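How to Wash a Comforter at Home Without Regretting It

A comforter is the one piece of bedding most of us wash only after something has been spilled on it. By then you are in a hurry, and hurry is how people end up with a sack of wet lumps. Set aside an afternoon.

Read the care tag first. If it says dry clean only, believe it. If the tag was snipped off years ago because it scratched, treat the thing as delicate and use cold water.

Next, see if it fits. Push the dry comforter into the drum with your hands. If you need your knee, the machine is too small. Go to a laundromat and use one of the big front loaders. The one I use in Stencombe charges more than I like and has one chair, so bring a book.

Check the seams and sew up any holes, even the tiny ones. A tiny hole goes in and a large one comes out, along with most of the filling.

For stains, dab on a little dish soap and cool water with a cloth. Push the filling away from the spot first so you are cleaning only the cover. Dab, don't scrub.
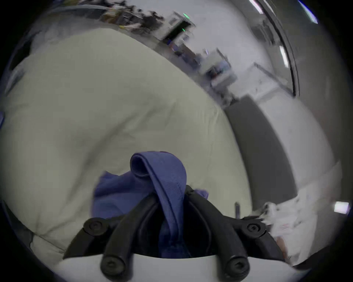

Photo credit: Plukberg Home Library

Now the wash. Use the gentle cycle and half the detergent you think you need. Then run a second rinse. Soap hides in filling the way crumbs hide in a toaster, and it dries stiff.

Drying takes up the rest of your day. Set the dryer on low and toss in 2 clean tennis balls. It will sound like someone moving furniture upstairs. Every 30 minutes or so is what the books say for checking, but I set a timer for 50 and the comforter has never complained. Each time, pull it out, shake it hard, break up the clumps and turn it over – the middle is always the last part to dry.

When you are sure it's dry, give it another 60 minutes over a rack or a couple of chairs. Put it away damp and it will smell like a pond by November.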